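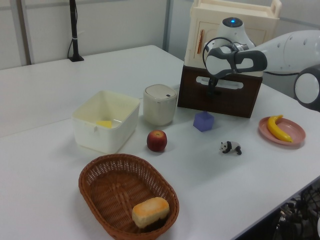 Table numbers or table names for a 100-person wedding?

Posted by tansy_and_rye

Hi all! I've been reading here for months and finally have something to ask. We're getting married in June, 100 guests give or take a cousin, and we are stuck on the seating side of things. The actual seating is done (hallelujah, it only took two arguments and one phone call to his mother). What we can't settle is how to tell people where to go.

My fiancé wants plain numbers. I want names. We met on a painting course, so my idea was to call every table after a paint color or something arty, and the head table would be Sistine, like the chapel. He says his uncles will spend the whole cocktail hour wandering around asking where "Ochre" is. I say it's one evening and they'll live!

The other thing is whether we do escort cards (a little card per person or couple that they pick up) or one big seating chart on an easel. The venue is a converted barn called Bastedby, and the doorway into the dinner part is pretty narrow, so I'm worried about a bottleneck. The coordinator says both have been done there and she doesn't have a preference, which was no help at all.

We're doing plated dinners with a choice of two mains, if that matters. My sister says it does but couldn't tell me why. Also we have a dog, Chien (yes, we named our dog Dog, in French, we thought we were hilarious), and I'd love to work him in somewhere because he can't come on the day.

Has anybody done names and regretted it? Or done numbers and felt like it was a bit of a conference? I need to get the stationery order in soon, so I'd love to hear from people who've been through it.

Gordon Landry

I've been a banquet captain for a good long while and I'm on your sister's side, the mains do matter. When my people walk out with plates, they're carrying them to table 6, seat 3. The kitchen talks in numbers, the floor plan is in numbers, and if your tables have only names then we make up our own numbers anyway and tape a cheat sheet to the wall by the pass. It works fine. But it's one more thing that can go sideways when somebody's aunt has the beef and ordered the trout.

So my suggestion is do both. Put the name big and the number small on the same card. "Sistine" in the pretty lettering and a little 1 in the corner. Your uncles can look for the number, you get your colors, and my crew doesn't have to learn what burnt umber is. I've seen this plenty of times and the guests don't think twice about it.

If you go with names only, at least put them in some kind of order in the room. Alphabetical going clockwise from the door is the easiest one. Send the final list to your caterer with the names and the numbers side by side, and do it before they print the floor plan, and then please don't change the names after that. I had a couple swap "Lavender" and "Lilac" the morning of the wedding and we served a vegetarian table a whole lot of chicken.

On escort cards or a chart: with a plated meal and a choice of mains, I'd rather have cards. You put a small mark on each one for the meal (a colored dot, a leaf, a fish, whatever you like) and people carry them to their seat and set them down in front of them. Then my servers can see at a glance who gets what. With a chart you need place cards on the table too or we're stuck asking every guest, and half of them don't remember what they picked on the reply card back in the winter.

The bottleneck is real with a narrow door. Don't put the cards in the doorway or right beside it. Put them over by the bar or wherever people will be standing with a drink. They'll find their card early out of boredom and be holding it when dinner gets called.

Alphabetize by LAST NAME. Not by table. I can't say this loud enough. If the cards are grouped by table, every single guest has to read every single card.

mrs_pepperell_2b

We did names and I don't regret it for a second!! Ours were places we'd been on trips together, and the best part was that people asked us about them all night. My grandfather got sat at Broltska, which is a lakeside cabin we rented one year where it rained the entire time and we ate nothing but pancakes, and he thought he'd been put at the bad table until I told him the story. Then he went around telling everybody else. So I'd say names are only worth it if they mean something to you two, and yours do.

I will admit we did the chart, and I did NOT do it well. We had 148 people and I arranged it by table since it looked nicer that way on the board (it really did look beautiful, I have it in the garage still). There was a clump of people in front of it the whole time with their phones out, zooming in. My cousin read names out loud for the folks at the back, like a bus driver. So yes, listen to Gordon on the alphabetical thing. You can do a chart alphabetically too, it's just a longer list and less cute.

Size matters as well if you go for a chart. Print one page of it at full size at home and tape it to a wall, then go stand across the room. My lettering was thin and curly and gold on cream, and anybody over sixty just gave up. Darker ink, bigger letters, fewer swirls.

For the dog!! Put him on the cards. My friend had a stamp made from a drawing of her cat and stamped the back of every escort card, and it cost her 29 dollars including the ink pad. You could even do Chien holding a fish or a carrot for the meal marks, which would cover what the servers need and be adorable. Or name the kids' table after him if you're having one.

One more thing, order extra blanks. You will have a name spelled wrong and you will have somebody bring a date. I had five spares and used them all, and one of them I wrote in eyeliner in the parking lot.

jojo_inthevalley

numbers. we did numbers and nobody felt like they were at a conference lol. people are there for the food and the dancing

tansy_and_rye

Oh my gosh, thank you so much! I read Gordon's answer out loud to my fiancé and he got extremely smug at the part about the numbers, and then less smug at the part about having both. We're going with the color name big and the number small. Sistine is staying (table 1!).

Cards, too, alphabetical by last name, on the long shelf by the bar if the coordinator says we can use it. And I'm already sketching Chien for the stamp, though his ears are giving me trouble and so far he looks like a goat. I think the trout will be a fish on its own and the other main gets a little mushroom.

Does anyone know if you're supposed to write "Mr. and Mrs." on the couples' cards or can I get away with first names? His mother has opinions about that as well.

mrs_pepperell_2b

First and last names, no titles, is what we did! You want the last name on there for the alphabetizing anyway. If his mother minds, make hers and his dad's with the titles and leave everybody else's alone. And please post the goat.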